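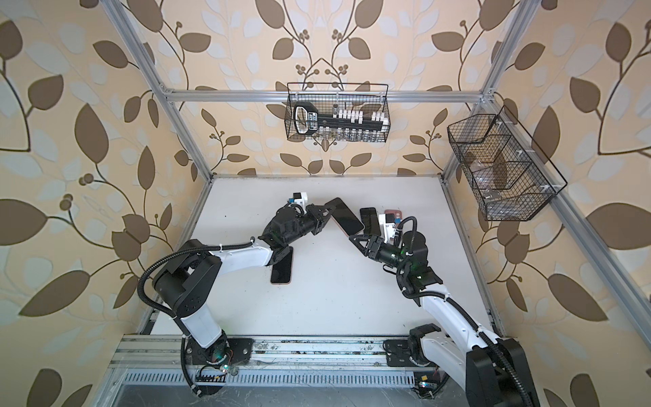

Who played the older sister in Eltutano?

Asked in TV & Celebrities

My mom and I have been binging Eltutano since March and we're stuck on the actress who plays the older sister, the one who runs the hair salon. I swear she was a model first, she did those Stesolik perfume ads. Did they swap her out after season 2? Her face looks different and it's driving me nuts!

2 answers

Oluwaseun Iyamu
Same actress the whole way through – they just cut her hair and gave her bangs. I've watched all 104 episodes (yes, really) and she only misses the wedding one. She did start in modeling, but the ads were for a handbag line, I think you're mixing her up with the girl who plays the cousin. Her first acting job was a small part in Prandthorpe, she's the nurse who faints. Check the end credits on any episode, they list the main cast before the guests.

tvmom_rita
I thought they replaced her too lol. Don't know the name sorry but the show has over 100 episodes so good luck. Season 3 is the best one imo

Was this helpful? Yes (2)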